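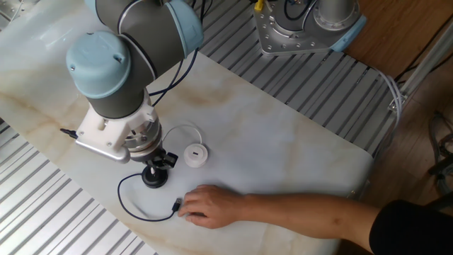 Posted by Wekesa Sang
17th February
Filed under: Visits, Church history

The Lema mission archive holds one open day a year, and the notice for it asked visitors to arrive promptly at nine. I arrived promptly at nine. The gate was opened at twenty to ten by a man eating a boiled egg, who told me I was early.

I had come for the catechists. For a couple of years I have been trying to trace the local teachers who walked ahead of the missionaries in our part of the country, started the congregations, taught the hymns, and then appear in the printed histories as "a native helper." My great-grandfather was a native helper. He helped to the extent of founding four churches.

There were 26 of us on the tour, counting a school group who had been promised a museum and took the news badly. Dirk Michiels, the archivist, gave the welcome. He has looked after the papers for 19 years and has the manner of a man showing you his own kitchen. He asked us to use pencils only, then handed out pens with the archive's name on them.

The main room is long and cool and smells of old glue. The station diaries are kept on the left, the letters home on the right, and the baptism registers at the far end under the window, which seemed to me the wrong place for them, though I was a guest and kept it to myself until lunch. Each diary has a typed card giving the name of the missionary who kept it, his home parish, his years of service and his cause of death. It is mostly fever. One fell off a roof.

The registers have no such cards. They were kept by the catechists, in a much better hand than the diaries, and they record who stood up for whom, who had moved away, who had quarreled and who had come back. I found a page where the same couple is listed as reconciled three times. You learn more about Lema from that page than from a whole shelf of letters asking for more roofing nails.

After tea came the talks. Faraji Kombo spoke on hymn translation and sang most of his evidence. He played us two versions of the same verse, the missionary's and the one people sing, and pointed out that the official one tells the congregation to "boil in gladness." It stayed in the book for 50 years. People simply sang something else and let the book think what it liked.

Willy Declercq followed with a paper on the founding of the Kometti station. It was careful and well sourced and ran nearly an hour over. In it the station was founded by a man who, by the paper's own dates, was at the coast with a bad leg the whole season. Nassoro Mussa put her hand up and asked who had been holding the services in the meantime. Mr. Declercq said the record was silent. She said the record was at the far end under the window, and would he like her to fetch it?

She fetched it. To his credit he read it standing up, for quite some time, while the rest of us looked at our shoes. Then he asked her to spell two of the names for him and wrote them down in his margin. It was the best part of the day, and it wasn't on the program.

Lunch was rice and beans, with a second helping for anyone who had carried chairs. I brought up the window with Mr. Michiels. He agreed about the sunlight and said he had been asking for a blind since February of some other year. I also asked about cards for the catechists. He said they would need names, and dates, and somebody to go through the registers line by line. Then he looked at me for longer than was comfortable.

So I am going back next month, with pencils. If your family came through Lema or Kometti and you know the name of anyone who taught, read or led the singing there, please write to me through this page, even if the spelling is doubtful. The bus leaves from the market at six, or so the sign says.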